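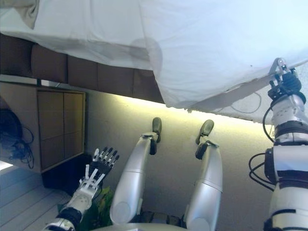 I set up my Skitari bedside air purifier on a Thursday night, so these steps are in the order that worked for me. Give yourself a free evening and keep the box!

## Unpacking and filter

1. Pop off the back panel (push down, then pull) and take the filter out of its plastic bag. I forgot this the first time and ran it wrapped for 4 days.
2. Slide the filter in with the tab facing you, then snap the panel shut.

 **Caution:** unplug the thing before you open the back.
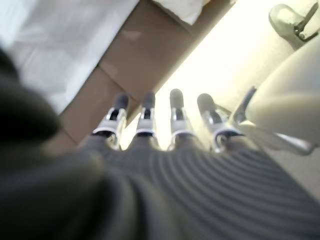

## Picking a spot

3. Stand it on the floor, well clear of curtains, and plug it straight into the wall.

 **Note:** my cord was too short, so I ordered the longer one, part 454. 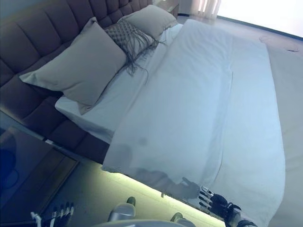 Dust is what clogs the pre-filter, and bedrooms make plenty of it. I vacuum mine every other weekend with the soft brush. Fabric holds on to the stuff, so if you've got a padded headboard with channels like this one, run the brush down the grooves too, and shake out any fringed cushion outdoors. Then hold the reset button until the light turns green.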